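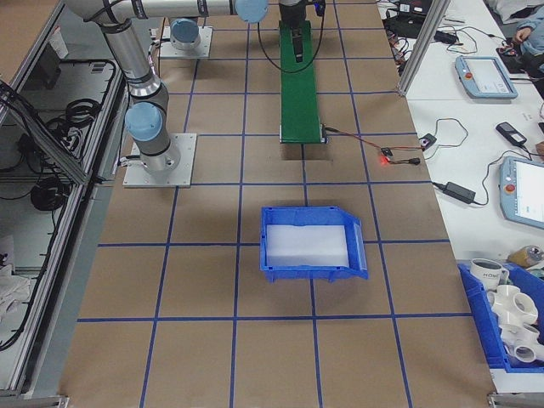
Slide 1. Start on time, people are still getting coffee. Say that the talk is on labels and handover sheets in small stockrooms, and that questions can come at any point.

Start with the Prastlow story. Two shifts, one stockroom, no shared list. The evening shift put returns on the bottom shelf and the morning shift shipped from the bottom shelf. It went on until July, when a customer called Ullon got the same opened box back twice. Pause here. Most of the room will have a story like it.

Slide 2. Labels go on the shelf first and on the item second. Items move. If the shelf has no name, nobody can say over the phone where a thing should be. Keep shelf names short enough to read out loud. Letters for the bays, numbers for the levels.
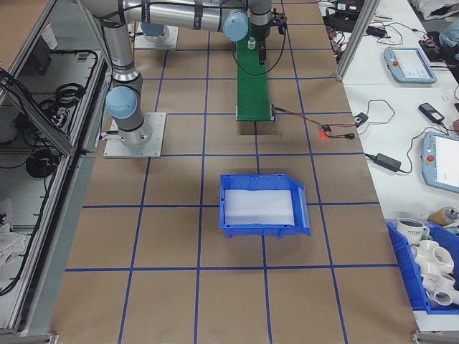 Small white bottle with a green cap, standing on the belt.

Slide 3. Print size. Ask someone in the back row to read the sample card. Żak used a type so small that staff wrote over it with marker, and then there were two names for every bay. Reprinting took 200 labels and one afternoon. Mention the cost only if asked.

Slide 4. The handover sheet. One page, 5 lines. What came in, what went out, what is on hold, who put it on hold, what to ask about. Leave the last line open. Pass the paper copies down both sides of the room now. 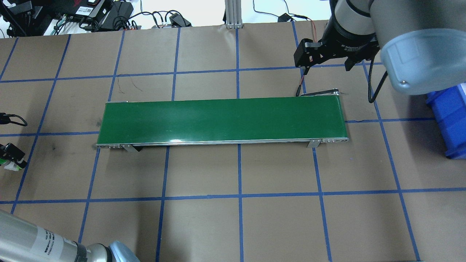
Long green conveyor belt on a paper-covered work surface.

Slide 5. What goes wrong with the sheet. People fill it in from memory at the end of the shift. Have them carry it on a clipboard and write as they go. A blank line should get a dash so the next person knows it was read.

Do not get pulled into the scanner question. Scanners are fine. They are covered after lunch. 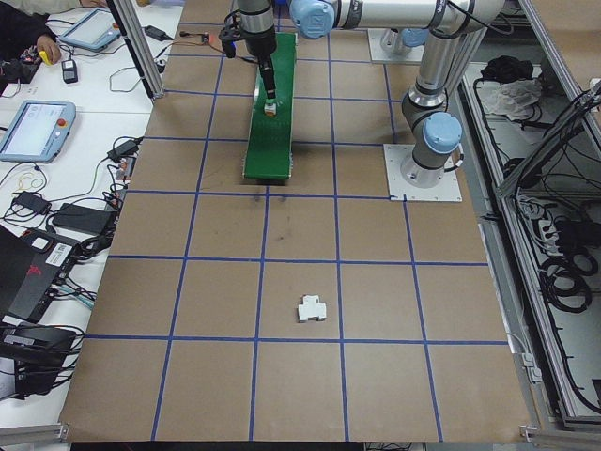
Tape lines running both ways across the tabletop.

Slide 6. Exercise, pairs. Each pair writes shelf names for a room with 300 items and swaps with the pair behind. Walk around while they work. Collect the sheets before the break and leave the last slide up with the address for the template.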